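Trilto surface cleaner for white and light tabletops, 500 ml

Made by Mitsotakis-Vlachou
Item number 586
Sold in single bottles and in boxes of 6

Trilto is a liquid cleaner for smooth tables and counters which are used every day. It removes finger marks, tea and coffee rings, pencil and light grease. It has no color and only a weak smell of lemon peel, which goes away after a few minutes.

We sell it first of all to people with white furniture. On a dark table you can live with a small stain for a week, but on a white one you see it from the door.
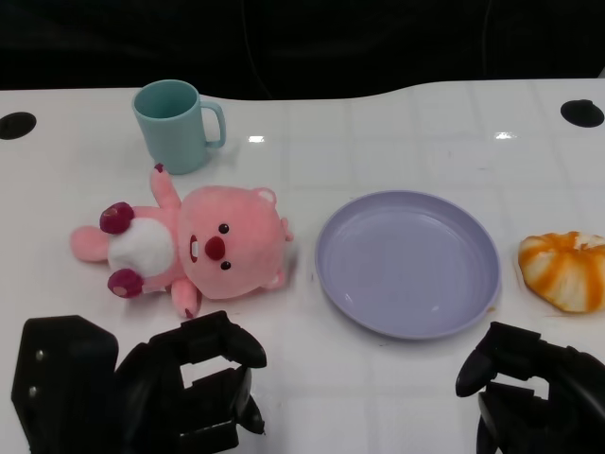 The bottle comes with a spray head that can be closed by turning it to the left. Please spray on the cloth and then wipe the table. If you spray directly on the surface, the liquid can run into joints and cable openings, and it is difficult to dry there.

How to use

Remove crumbs and dust with a dry cloth. Spray two or three times on a soft cloth and wipe in long, straight lines. Leave old stains under the damp cloth for 3 minutes and wipe again. On glossy surfaces, finish with a second cloth that is clean and dry, otherwise there can be stripes when the light comes from above.

For the second cloth we recommend the Rorulon polishing cloth, which is sold separately. You can also use any cotton cloth that has been washed many times. New cotton leaves small fibers. 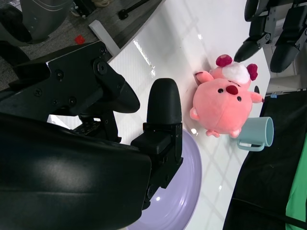 Suitable for: lacquered and laminated boards, glass, glazed tile, hard plastic.
Not suitable for: oiled or waxed wood, marble, leather, screens.

If you are not sure about your surface, try the cleaner on a hidden place first and wait until it is dry. Trilto cannot repair scratches. Some dark lines that look like scratches are only rubber or metal that was rubbed off on the surface, and these often go away with the second wiping.

Tables where food is served must be rinsed with clear water afterwards. 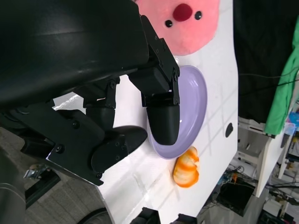
Storage

Keep the bottle closed, standing up and out of reach of children. It should not freeze. If it did freeze, let it become warm slowly and shake it well before use.

Refill

The refill bag has the same content as one bottle. Boxes ordered from our store in Zidivcombe before noon leave the same day. The larger canister will be available again in June.

Questions about surfaces: Brigitta Kofler
Orders for offices and schools: Iraklis Psarras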